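Week 6 handout: Teaching by demonstration

Read before Thursday. Bring your own doubts, I have plenty.

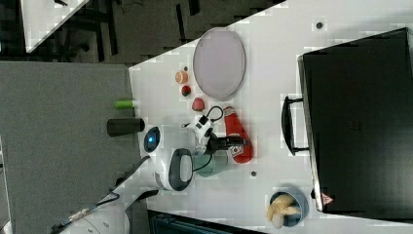
Does a robot learn the task when a person guides it through the motions?

It learns to copy a pattern of motion given what its sensors reported at the time. Whether that amounts to the task is the thing you have to test, and most write-ups test it badly.

1. Two ways to show

By hand: you hold the arm and move it. The joint readings are good, but your own body blocks the view and you push harder than you think.

By remote control: you drive from a leader arm or a headset. The camera view stays clean. You lose most of the sense of touch, so people slow down near contact, and the robot picks up the slowness along with everything else.

2. What to distrust

Success rates from the same table the demonstrations came from. Move the bottle a hand's width and ask again.

Demonstrations from a single operator. In the Plumel exercise, Sigita Šimkus recorded 65 runs and Arūnas Laur recorded 43. The policy trained on hers alone finished 13 of 18 trials. Adding his made it worse — he approached objects from the other side, and the average of two good approaches can be a bad one.

Runs thrown out before anyone wrote down why. If the operator fumbled and recovered, keep it. Recoveries are scarce in clean data and the robot will need them.

3. For Thursday

Pick one table-top task with a bottle, cup or bowl. Write down what counts as done before you touch the controls. Then list two changes to the layout that you expect will break the policy, and say which one you would bet on.

Half a page is enough. Late work goes in the Sturnus folder.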